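Equipment Planning Analyst, Manipulation Hardware (fixed term)
Kanberg Automation, Selach site
Posted 1/22/26
Reference 1283-EP

Kanberg is hiring one equipment planning analyst for the hardware group at Selach. The position covers purchasing, budgeting and replacement planning for robot arms, hand-held grippers, end effectors, workbenches and the spare parts that go with them. It reports to the head of hardware operations and runs through the end of November, with an option to extend if the second budget round is approved.

Background

The hardware group runs 221 hand-held grippers across two buildings. Most were made in house on desktop printers, in batches, from drawings that changed between batches. Purchased components, mainly fasteners, bearings, threaded inserts and cameras, come from several suppliers under separate orders. The arms are leased through Foley Leasing and are covered by a service contract. The grippers are not covered by any contract and have so far been repaired out of the general supplies line.

That arrangement no longer fits the volume of work. Repair spending is booked under three different cost codes, and the spare parts register lists 1,283 line items, many of them duplicates under older part names. The current budget treats a gripper as a single consumable. In practice the base, the finger and the contact surface have different service lives and different prices, and they should be planned separately.

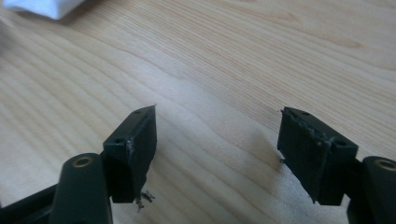
The first task for the new analyst is to establish a replacement interval for fingers and pads. Wear at the contact faces is the main reason units are pulled from use. Threaded inserts can often be recovered from a retired finger if the surrounding plastic is sound, but the labor cost of recovery has never been compared with the price of a new insert. Printed parts also need a decision on material. A tougher filament costs more per spool and prints more slowly, and machined or molded fingers would require a minimum order. The analyst will set out these options with unit cost, lead time and expected life for each.

Duties

Build and maintain a bill of materials for each gripper revision in service, including printed parts, with print time and material weight recorded per part.

Inspect returned units with the bench technicians and record the failure by component. The inspection form exists but needs to be rewritten. It has one field for condition, which is filled in as "worn" for nearly every unit.

Prepare a four-quarter equipment budget with separate lines for capital purchases, leased equipment, wear parts and repair labor.

Request and compare quotes for molded and machined fingers, replacement pad material and two additional printers. Quotes are to be compared on landed cost, including freight, tooling charges and any setup fee.

Set reorder points for wear parts. Stock is currently ordered when a bin is empty, and the longest supplier lead time is 4 weeks.

Clean up the parts register. Duplicate entries are to be merged and obsolete revisions marked, not deleted, as some older units are still on loan to the Akden site.

Review the lease terms with Foley Leasing before renewal and report on the cost of buying the arms outright at the end of the term.

Attend the monthly purchasing review and present open orders, late deliveries and spending against plan.

Required

A degree or equivalent work experience in mechanical engineering, industrial engineering, supply chain or a related field.

At least 2 years of experience in equipment purchasing, maintenance planning or manufacturing cost estimation.

Working knowledge of additive manufacturing, enough to judge whether a part failed through wear, poor layer bonding or a design fault. Applicants do not need to operate the printers daily.

Ability to read mechanical drawings and to measure parts with calipers and gauges.

Good command of spreadsheets, including lookups across large tables. The parts register is kept in a spreadsheet and will stay there for the length of this contract.

Clear written English. Purchase justifications are read by people outside the hardware group.

Useful but not required

Experience with robot end effectors or similar tooling. Experience negotiating a lease or service contract. Familiarity with elastomer and foam pad materials and the adhesives used to bond them to printed plastic. Prior work with a maintenance management system, as a move to one is under consideration for next year.

Location and hours

The position is on site at Selach, full time, day shift. One trip per quarter to Akden is expected for the stock count, with travel costs paid. Remote work is possible on days without inspection or receiving duties, by agreement with the group. The bench area requires safety glasses and closed shoes. The analyst should be able to lift cartons of parts and stand at a bench for part of the day.

Pay and terms

The salary follows the Kanberg technical scale and depends on experience. The grade and range are sent to every applicant invited to interview, before the interview date is set. Health coverage and paid leave apply from the first day. Spending authority is limited to wear parts and shop supplies; capital purchases go through the purchasing review.

How to apply

Send a resume and a one-page cover letter to the Selach hiring office, quoting the reference number. Please include one work sample, such as a cost comparison, a spare parts plan or a replacement schedule. Supplier names and prices may be removed. Samples longer than four pages will be read only up to the fourth page.

Shortlisted applicants will be asked to complete a short exercise on site. It consists of a parts list, a set of quotes and a repair log, and the applicant prepares a purchase recommendation from them. A calculator and a computer are provided. The interview follows the same day with two members of the hardware group.

Applications are reviewed as they arrive, and the posting closes when the position is filled. Agencies are asked not to submit candidates for this role.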